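Budget for the Small Parts First
By Zerrin Karaca
May 12, 2024

Every capital request for automation that reaches our planning office has the same shape. The robot arm is on the first line, with a firm price and a supplier's quotation attached. Everything else is gathered under a heading such as "accessories" and given whatever sum remains. I believe this order should be reversed, and that institutions buying equipment for the coming year should reverse it before the November submissions close.

The arm is the part of the purchase we understand best. Its price is published, its service life is known, and two suppliers will usually compete for the order. The grippers, cables, stands, lighting and trays are understood least, and they decide whether the equipment can do a day's work. In the Zasurora packing project, the original request allowed $965 for fixtures and hand tools. The final figure was $3,000, and the difference came out of the training budget.

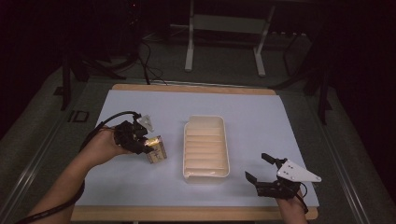
Staff time deserves the same attention. Teaching a machine to handle small goods requires people to perform the task by hand many times over, with care and at a steady pace. The Zasurora team planned for 233 hours of this work and entered it in the request at no cost, on the grounds that the employees were already on the payroll. Those hours were taken from other duties, and the departments concerned were right to object.

Ayten Aksoy of Ertürk has argued that detailed requests slow down approval and discourage smaller departments from applying at all. The concern is a fair one. A department with a single administrator cannot be expected to price every bracket. A standard schedule of minor equipment, kept up to date by the purchasing office, would meet most of her objection, and Uluseo already uses a list of this kind for its laboratory orders.

I would therefore ask that any automation request include a separate line for hand tools and fixtures, a separate line for staff hours, and a reserve for replacing worn parts in the second year. Requests without these lines should be returned to the department for completion before they are scored.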